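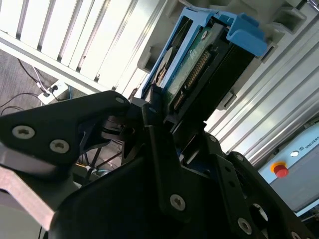 A drive caddy is a removable carrier that holds a storage drive inside a computer or storage enclosure. It is also called a drive tray, sled or carrier, and the terms are used with little consistency between manufacturers. The caddy gives a bare drive a fixed outer shape, so that it can be put in and taken out along a set path. Many are molded in a bright color such as blue, as on the hard disk drive shown going into a light gray enclosure, and the color marks the part as one that may be handled during service. Others are plain black or bare metal.

History

Early desktop computers held their drives with screws driven through the side walls of the bay. Replacing a drive often meant removing both side panels and sometimes the front cover as well. Carriers came first to larger machines, where downtime was costly, and moved into office desktops as makers looked for ways to shorten assembly.

Among smaller makers, Sternex sold a snap-in carrier for its office towers and later supplied the same part to Grorach. The two firms shared a rail pattern for seven years. Grorach then adopted a narrower rail, and carriers from the two periods cannot be exchanged. The Mkhize service handbook, revised in July of the following year, lists both patterns under separate part numbers.

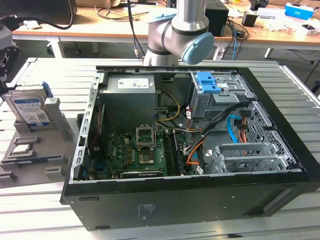 Bay placement differs from one case to another. Most towers place the drive bays toward the front, behind the intake openings, though compact designs may turn them sideways or stack them under the optical drive. Access is usually through a single side panel. With the panel off and the tower laid on its side, as illustrated, the power supply and motherboard can be reached from above, and a carrier can be lifted or slid out according to the design of the bay. Cable length is a common limit, and service guides advise unplugging both connectors before the carrier is moved.

Construction

Plastic carriers for 3.5-inch drives commonly have two side rails joined by a flexible strip. Short pins on the rails enter the threaded holes in the sides of the drive, and squeezing a pair of tabs releases the carrier from the bay. Rubber collars around the pins reduce vibration — a feature left out of the cheapest models. Metal carriers weigh more and are generally fastened with screws.

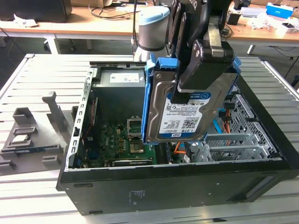 Can a caddy from one computer be used in another?
Only where both cases share the same rail pattern. Drive sizes and screw holes follow common standards, but the outer shape of the carrier is set by each case maker.

Wear and replacement

Release tabs are the part most likely to fail. The Drindatden carrier was rated for 200 insertions, and its metal successor for 2,000. A cracked carrier should be replaced as a unit.

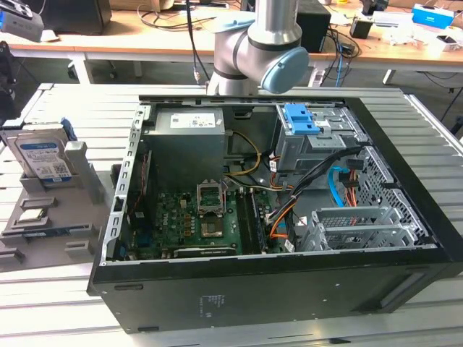
See also

Drive bay
Hot swapping
Computer case

This article was last reviewed on 21st April.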